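Support > Manuals > Cell Setup

4. Loading the table

The arm now does the stacking. The operator on shift loads bricks, clears rejects and signs the log.

1. Press HOLD and wait for the amber lamp.

2. Set out the foam bricks by hand. They may lie flat or lean on each other — rows are not needed.

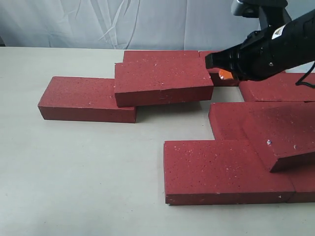
3. Step back behind the floor line and press RUN.

CAUTION: Keep hands off the table while the arm is live. Code 131 means the gate is open.

Note: Former stacking staff at Gorkircombe now rotate through this post in shifts of up to 7 hours. Send rota questions to Janaka Cassim.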